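Home / Guides / Jamine hand gripper: cleaning and checking the view

Looking after the Jamine hand gripper
Last changed 4/25/20

This guide is for everybody who works with the Jamine hand gripper at the Unuvine cloth table. It explains how to clean the gripper and how to check that its camera still sees what it should see. The whole work takes about 19 minutes when you do it the first time, and less when you know the parts.

What you need

A soft dry cloth without loose threads
A small brush, not metal
A bright lamp
Two or three pieces of thin fabric for the test

Step 1. Switch off and open

Close the recording in Cultix before you touch the cable. If you pull the cable first, the last file is lost and you must record it again. Then open the fingers fully and lay the gripper on its back.

Step 2. Clean the fingers and the opening

Thin fabric leaves fine dust. Brush always from inside to outside, and look with the lamp between the ridges. Please do not use spirit on the grey plastic, it becomes dull and later it is sticky. We clean after every 2,000 grips. Our first gripper began to lose cloth at 1,702, but there the brushing was forgotten for a long time.

Step 3. Wipe the lens

Use only the dry cloth, with light circles. A finger mark on a fisheye lens is hard to notice on the small screen, so open the picture in full size.

Step 4. Make the view check

Connect the gripper again, start Cultix and hold the gripper over the table with a piece of fabric. Save one picture. The fabric must be clear against the grey body, as the pink piece is here, and the square black and white marker must be whole in the view. The round dark border is normal with this lens.

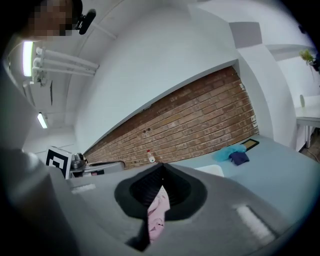 Step 5. Test the grip

Pick up each piece of fabric 4 times, slowly, and put it down in another place. If it slides out, repeat step 2 before you change any setting. When it still slides, the finger pads are probably worn and you should order new ones from Yeh. Write the date of the change in the table log.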